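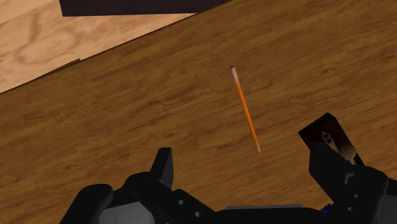 A sharpened orange pencil on a wooden tabletop.

Bolger schools to supply pencils and paper from October

Families in the Bolger school district will no longer have to buy basic classroom supplies for children in the lower grades. The school board approved the change on a split vote after a meeting that ran past 9 p.m.

Starting in October, the district will provide pencils, erasers, lined paper and glue sticks to all 1,615 students in kindergarten through fifth grade. Parents will still be asked to send a backpack, a water bottle and a change of shoes for gym.

Supply lists in Bolger have been written by individual teachers up to now, and they have varied a good deal from one school to the next. At Nulley Elementary, one list last fall ran to 19 items and named particular brands of markers. Another classroom down the same hall asked for four things.

"I had two kids in the same grade with two different lists," said Jarrah Doolan, a parent who brought the matter to the board in the spring. "I was driving to three stores for folders in a certain shade of green."

Doolan gathered 400 signatures on a petition asking for a single list. The board went a step further and dropped the list for the lower grades.

The district will pay for the supplies out of its general fund, at a cost of $30 per student for the first year. Board members who voted no said they wanted to see bids from more than one supplier before setting an amount.

Kelechi Babalola, who oversees purchasing for the district, told the board that buying by the case should bring the price down in the second year. She said the first order would go out this month and be delivered to each school's front office.
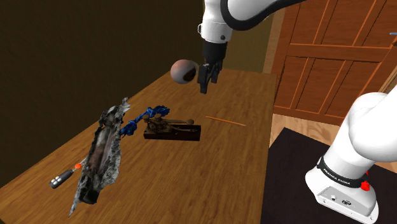 A ball and other objects on a wooden table.

Teachers may still ask for special items for art or science projects, but those requests will have to be marked as optional. Recess equipment and classroom games are not covered by the new policy and will stay in each school's own budget — a point several parents asked about during public comment.

Families who have already bought supplies for the year can keep them at home or hand them in at the front office. Receipts will not be refunded.

Middle and high school lists are unchanged. The board plans to take up calculators for the upper grades at its next meeting, along with a proposal to extend library hours at Nulley Elementary.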